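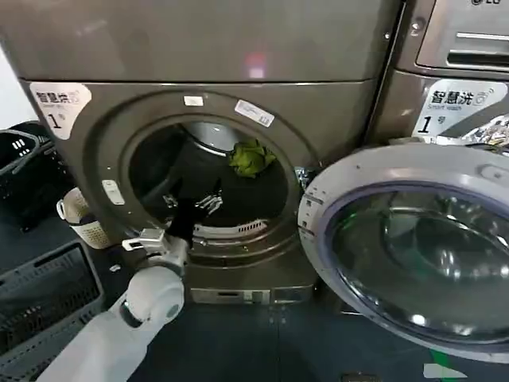

Twenty years at the front gate

Posted Mar 24, 2018

The woman who runs the Trirkville River Caravan Park asked us to leave her name out. Everybody in town knows it anyway, she said, and the guests only ever call her "the office". She took on the lease with her husband 20 years ago and has run it on her own for the last few. The lease comes up in September and she is not going to renew.

We talked in the office, which is the front room of her house. She kept the window slid open the whole time so she could see the boom gate, and got up whenever a car pulled in.

She grew up in Anstead and had never stayed in a caravan before she owned some. Her husband was driving trucks and was away more than he was home. They saw the lease advertised in the back of the farming paper.

"We came up to look at it in the rain," she said. "The bottom sites were under water. The fellow selling told us it hardly ever did that. We signed anyway. We were sick of never seeing each other, and I thought, well, at least we'll be wet in the same place."

The bottom sites, it should be said, still go under. They are the ones along the river bank and they are the ones people ask for. She lets them from spring onwards and watches the gauge at the bridge upstream. When the river is on its way up she goes round with a torch and wakes people.

"You get some who won't shift. They look out and it's dry, and the stars are out, and they think I'm a mad woman. The rain was two days ago, up in the hills. It takes that long to get here. I tell them, you can move now and grumble or you can move at four in the morning in your pyjamas. Most of them move."

What about the ones who don't?

"I come back at four in the morning."

In the early years the park was mostly fishing families, and most of them came at Christmas and Easter and booked the same site again as they paid their bill. A good many still do. She has had children come through who now bring their own. The bookings were kept in a ledger, and she brought one out to show us, with names rubbed out and written over so often that the paper had gone through in places. She went over to a computer system later than most parks and says she has no complaints about it apart from the price.

"It was 1,499 dollars to set up, and that was with me doing all the typing. I had the whole winter to put the old books in. I did it of an evening with the telly on. There's probably a few people in there under the wrong dog."

The dog is recorded because dogs have to be approved. Small dogs, large dogs, it makes no difference to her. She wants to know whether it barks when it is left alone.

The change she talked about most was the winter trade. When they started, the park was close to empty from May until the weather warmed up, and they used the time for painting. Then retired couples began coming through with big vans, heading north, and stopping for a night or two on the way. After that came the pickers, who stay for the season and work on the orchards out along the Flomby road. She had to learn how to run a park where some people are on holiday and some have to be up at five.

"They want different things. Your holiday people want to sit outside till late and have a drink, and good on them. Your pickers want to sleep. I put them up the back near the pines and I put the quiet retired ones in between, like a hedge. That's all it is, running a park. It's knowing who to put next to who."

She has only ever asked a handful of people to leave. One was a man who ran a generator all night beside a family with a new baby and told her it was his right. She gave him his money back in coins from the laundry machines because it was what she had in the tin. He stood at the counter and checked every one of them.

The pickers have come from all over. Some years it has been mainly backpackers, other years mainly families from the islands, and for a while there was a group of older people from Thailand who came every season. Two of them, a married couple, stopped going home in between. They now have the restaurant in the main street, Kongkaew, where the hardware shop used to be.

"They used to cook in the camp kitchen and the smell would go right through the park. People would wander over with a plate. I said to her, you should charge, and she laughed at me. Next thing they've got a lease and I'm helping her read it."

We asked what she helped with.

"The rubbish. There's a whole page in a shop lease about rubbish. And I told them to get the grease trap looked at before they signed, because the fish shop that was there before the hardware had no end of trouble with it. That got them a bit off the rent."

The worst time, she said, was not a flood. It was the two summers when the river had blue-green algae and the council put signs up telling people to keep out of the water. It was hot and there was nothing for the kids to do. People rang to cancel and she gave back their deposits, which she did not have to do under the rules.

"You can keep a deposit once. After that they go somewhere else, and they tell their brother-in-law."

Her husband went back to driving for part of that time to keep the place going. She ran the park with one girl from the high school who did the amenities block before class. The girl is now a physiotherapist, and when she is home visiting her parents she still drops in and tells the current cleaner what she is doing wrong.

He became ill some years later. She did not want to say much about that, except that the regulars were very good. A group of the fishing men came out of season and re-roofed the camp kitchen without being asked. They brought the iron with them on a trailer and would not tell her what it cost.

"I found the docket later, it was under the seat of the ride-on. It was 1,319 dollars. I've never let on that I know. Well, I suppose I have now."

The park has 129 sites on the council plan, though she does not use them all. Some have had trees come up in the middle of them and she has left the trees. The council has asked her about this more than once. New owners of the lease will probably take them out, she thinks, and she does not plan to come past and look.

There has been talk in town about what will happen to the park. One proposal is for cabins along the river side, on stumps high enough to clear a flood. Another is to close the bottom section and put in a walking track. She has been to the meetings and has not spoken at any of them.

"It isn't mine. People forget that, I forget it. It's Crown land and the council looks after it and I've had a turn. If they want my opinion I'd keep it cheap. There's people who come here who couldn't go anywhere else. They save up for it. You put in cabins with a spa and you'll fill them, I'm sure you will, but it won't be with them."

While she was saying this a ute came in towing an old pop-top and she went out to it. We could hear her telling the driver to go the long way round, as the short way has a low branch. She came back and wrote something in a notebook beside the computer. She still keeps the notebook. It has things in it that the system has no box for, such as who has had a hip done, who is no longer speaking to whom, and who needs to be near the toilets but would rather not ask.

Will the notebook go to the next person?

"No. I'll burn that."

She has bought a house in town, up near the water tower. It has a veranda and no view of the river. Her sister is coming from Anstead to help with the move and has told her to throw out most of what is in the shed. There are tent poles in there from before her time, lost property going back years, and a box of single thongs she says people do come back for.

She would like to travel a bit, and has been offered a van by one of the regulars who is getting too old to tow. She has never stayed in somebody else's caravan park for more than a night. The one time she and her husband tried it, on the coast, he got up before breakfast and fixed a dripping tap in the men's, and she told a family they were parked over the line.

"I'd have to learn to keep my mouth shut," she said. "I might start with somewhere small."

The office is open until six through the cooler months. Easter is booked out apart from a few unpowered sites at the back, and she asks that people ring for those and not just turn up, as she will be the only one on the gate.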